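Hondico wrist camera kit, trial unit – bench notes
21 October 2020 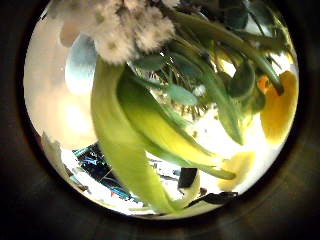
Wrist view, flower bench. White cluster top left of center, long pale leaf smeared, yellow shape (probably a bloom) at right.

Third session with the kit. Unit is on loan from Hondico until December, then we buy or send back. Writing this up fast so whoever has the bench next doesn't redo my setup.

What's in the box: camera, clamp ring for the wrist, cable, a printed card with a link to the software. No proper manual. The software is called Narnik, comes from a different company (Oláh), and the two sets of instructions don't agree on which way is up. Go with the Narnik one. The Hondico card has the clamp drawn upside down.

Mounting. Clamp goes on fine if you loosen both screws all the way first. I didn't, and scratched the ring a bit. Cable exits on the side, so give it slack before joint 6 turns or it pulls the plug half out. Happened twice. Taped it down to the forearm, held for the rest of the session. We need a real strain relief if we keep the thing.

Flowers. Wanted something soft and cluttered with no flat faces, closer to what Nadside want to pick than the blocks we used last time.

Exposure. Biggest complaint so far. Auto mode meters on the dark ring around the lens circle, which takes up all four corners, then opens up too far and the middle burns out. Bright patches between the leaves are just white, no detail. The pale yellow shape low on the right is half gone. Tried manual, 16 ms first, still washed out on the white surface. Went shorter and it got better but then the dark stems upper right turned to mud. Narnik has a mask setting that should let you leave the ring out of metering. It is greyed out in our version. Wrote to support, no answer yet.

Blur. Long leaf in the middle came out smeared, see top. Could be arm motion, could be the leaf itself moving, can't tell from one still. Re-run with the arm parked and then again at 50 percent speed. The short exposures should help here too, so fix the metering before spending time on this.

Field of view. Very wide, and that part I like. Flowers right up against the lens and there's still stuff on the tabletop in view past them. Price is the bend at the rim – anything near the edge is stretched, the white cluster follows the curve along the top. Narnik's flatten tool works but throws away a lot of the edge, and what's left is soft. For picking we'd probably run on the raw circle and only flatten the center.

Color. Warm and brown toward the rim, cooler in toward the middle. Greens separate better than I expected, the pale yellow-green blades stand out clearly from the darker foliage. Thin filaments near the center show up against the bright background, which surprised me. On the old camera they'd be gone.

Segmentation demo (comes with Narnik, trial license). Ran it over the saved stills. White cluster it gets nearly every time, one blob, no attempt to split the tufts. Leaves so-so, it joins the two long ones where they fan out from the same spot. Wants to call the big yellow shape background when it touches the ring. Confidence slider goes to 90 and then jumps straight to the end, looks like a bug. Trial license stops at 1,000 stills, and the counter goes up on deleted ones as well, so don't leave it on continuous save like I did.

Heat. Housing gets warm after about an hour. Not too hot to hold. Didn't measure, bring the probe next time.

Compared with what we have now: wider, smaller, easier to mount once you know the trick. Worse in bright light. Software is more work than it should be. Sales page says ready out of the box and I would not say that. Support so far slow but polite.

For Nadside the question is whether it can see stems close up in mixed light. My answer today is maybe. If the mask setting gets unlocked and exposure behaves, yes for the loose bunches. For packed trays I'd want another test, and a matte sheet under everything.

To do
– chase Oláh support about the mask setting
– ask Hondico for a right angle plug
– matte gray sheet for the table
– repeat with arm parked, same flowers if they last
– note exposure values in the file name this time, I forgot and now have to geuss
– price for two units, with and without the Narnik license

Settings are saved on the bench PC under hondico_trial. Don't update Narnik until I've copied the old config out, the last update wiped it.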